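The bench at the end of the bed

We bought the bench in January because I had read somewhere that people with a place to sit put their shoes on more calmly. I can't tell you where I read it. It sounds like something a bench company would say.

The Kramer, as it was called in the catalog, was meant for the end of the bed. I pictured myself sitting on it, lacing things. In the years since, I have sat on it perhaps twice, both times on top of a sweater. What it does instead is hold laundry — clean laundry, I want to be clear about that — in the long stretch of its life between the dryer and the drawer.

Every house has a spot like this. My parents had the dining room table, which was cleared for Thanksgiving and then immediately went back to towels. A family I stayed with in college used the top of a piano. Nobody played the piano, possibly because it would have meant folding first.

When we lived in Ladton the spot was an armchair, and an armchair is at least honest about its limits. You can get two loads on it before things start sliding off the arms. A bench has no arms. A bench is a shelf that thinks it's furniture, and it will take whatever you give it, end to end, until one evening you go looking for the bed and find that the bench has made some progress in that direction.

So this spring I made a rule. Anything that lands on the bench gets folded before I go to sleep. I gave it 30 days, on the theory that you can put up with anything for 30 days, and I set an alarm for 9:40 p.m. so I couldn't claim to have forgotten. I lasted 13. On the fourteenth night the alarm went off, I turned it off, and I moved the whole heap to the armchair, which we still own and which now lives by the window looking used.

Thirteen nights was long enough to learn a few things, though. I'm quick with towels. I'm fine with jeans. I will fold a T-shirt any way you like, including the upright way where they stand in the drawer like files and you can see every shirt you regret. What I can't do is sportswear. It's slippery, it has opinions, and it won't hold a crease for as long as it takes to walk across the room. You get the sleeves tucked in, you turn to pick up the next one, and behind you the first one is quietly letting itself out again.

We have a lot of it, too. There was a period when both of us were going to get fit, and the clothes from that period have held up much better than the period did. I'm especially bad with anything that has stripes. A stripe is a straight line printed on something that isn't straight, and it shows you exactly how far off you are. With a plain shirt I can call it done. With a striped one I end up smoothing and tugging, trying to get the line to run along the edge like it would in a store, and then I give up and roll it.

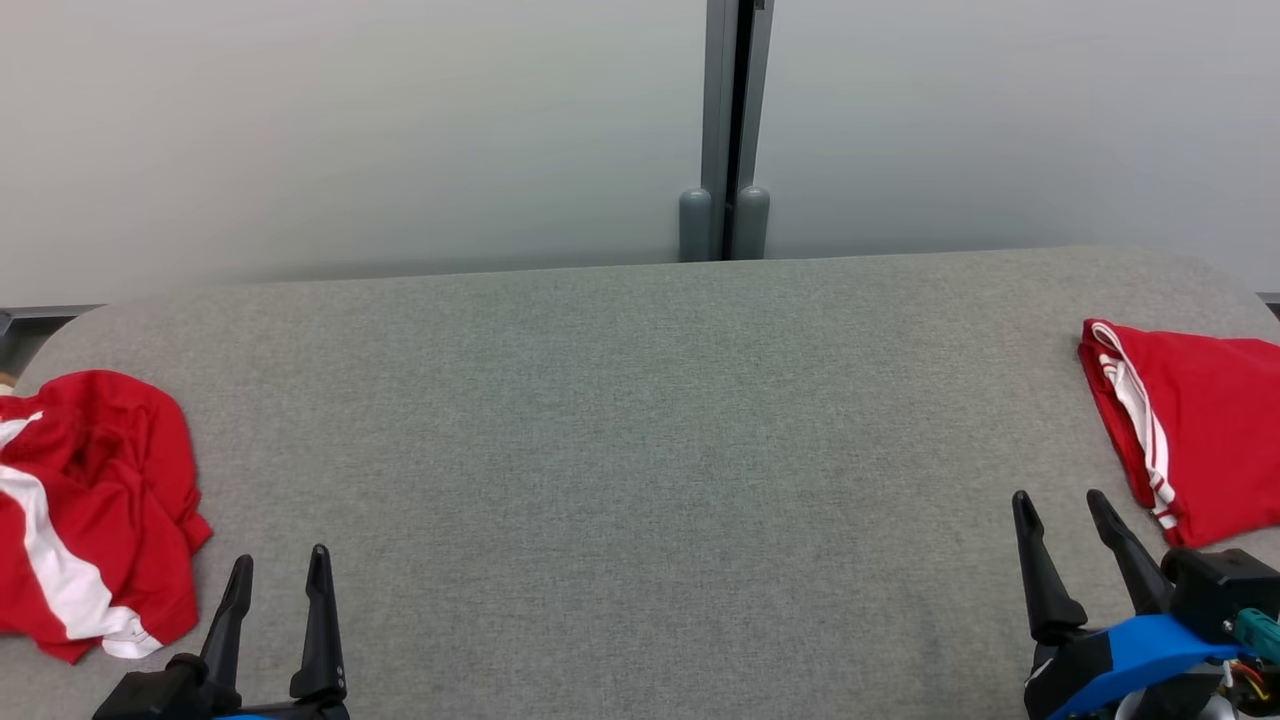

I did try getting help. I bought a folding board from Plumeo, one of those hinged plastic things with flaps, and used it for a week. It makes every garment the same size, and it takes up more room in the closet than the garments did. It's now under the bed with the resistance bands. I also bought a bottle of Jamum fabric spray, which promised to relax the fibers. My fibers were already relaxed. That was the whole problem.

The other suggestion I keep getting is to put the laundry away straight from the dryer and skip the bench completely. People who say this tend to live in homes where the dryer is ten steps from the dresser. Ours is two floors down, and by the time I've carried a full basket up I need to put it somewhere and stand there for a minute, breathing. The bench is right there. It's padded. It's the color of nothing in particular and it never looks dirty.

I've adjusted the rule. Folding now has to happen by the next load, and gym clothes are allowed to be rolled, as long as they get into the drawer and the drawer closes. Socks I'm leaving for a separate post, once I've found more of them.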